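My town council is up for election and I can't get anyone to care

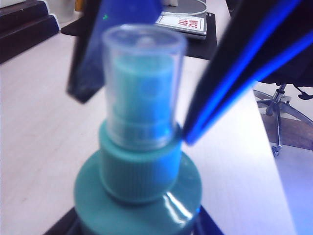 A teal spray bottle with a clear cap.

2020-05-24

I have lived in Fuvedgate for long enough to have voted in a good number of council elections, and I can tell you the order in which people lose interest. First they stop reading the flyers. Then they stop opening the door. Then one year they forget the thing is happening at all and get a bit huffy with you when you mention it (I've been huffed at twice this month, once by my own brother-in-law).

So let me try one more time, in writing, where you can't close a door on me.

Two seats are open in the Kekana ward. Last time around, one of those seats was decided by 2 votes. I'm going to write that again because people tend to nod past it: 2 votes. There are more people than that in line ahead of me whenever I go for bread! And the winner of that seat went on to cast the deciding vote on the bus contract, so if you've been wondering why the number 192 doesn't go past the clinic anymore, there's your answer, and it has nothing to do with the governor or the president or whoever you were yelling at on the television.

The bus is my pet subject, I admit it. The council signed with a company called Jidine in January, and the new route saves money by skipping the whole north side. Maybe it had to. I've read the contract (it's on the town website, under "Notices," then under "Other," bless them) and the old one really was expensive. But there was a single public hearing, it was held at four in the afternoon, and most of the folks who ride that bus were at work or on the bus. I'd call that a strange way to ask people's opinion.

What bothers me more is that both parties were perfectly happy with it. The one side got its savings and the other side got a promise of repaving on Isitz Road, and they shook hands, and that was the debate. When a race is this quiet the candidates don't have to fight over anything. They trade. I don't even blame them, I would probably trade too if no one was watching me.

Now we have Timothée Joly running again, and he's the favorite, and I'll be fair to him. He answers his email. He got the library its Saturday hours back, and I use those hours. But his whole platform fits on a postcard (I know, I got the postcard) and the bus isn't on it. I wrote and asked him about it and he wrote back very politely that he'd "keep all options under review." Well, so would I. So would my cat.

Unathi Rampersad is the newcomer, and she does talk about the bus. She wants the clinic stop restored by the fall and she wants hearings held in the evening. What she hasn't said is how she'd pay for the stop, and when I asked her at the farmers' market she told me she was "still working through the numbers," which made me wince, because I was all set to put her sign in my yard. I still might. I'd just like to see the numbers first, and I don't think that makes me a crank.

My neighbor says I should stop fussing and vote for the party like everybody else does. I used to! For years I went straight down the list and was home in time for lunch. But a party can't tell you much about a bus stop. The two of them have the same view on garbage pickup, near enough, and the same view on the parking lot behind the school, and if you covered up the names on last year's votes I doubt you could sort them into teams.

Turnout in the ward last time was 526. I went and looked up how many were registered and got so gloomy I closed the tab. If about 200 more people voted, just the ones on my side of the creek, say, either of these candidates would have to come and talk to us properly. They can do arithmetic. They send their people where the voters are, and right now they aren't coming up our hill, and I can't say I'd climb it either in their shoes.

I know it's an odd spring to be going on about this. People have bigger worries, and some of you can't or shouldn't be standing in a line at the school gym. Then ask for a mail ballot. The form is one page, front only, and the clerk's office will send you one if you call. I called and it took me less time than it takes to find my glasses.

If you do nothing else, write to both of them and ask about the 192. Ask what it costs to bring back the clinic stop and what they would cut to do it. If you get an answer with an actual dollar figure in it, please forward it to me, whoever it comes from, and I'll put their sign up that same evening.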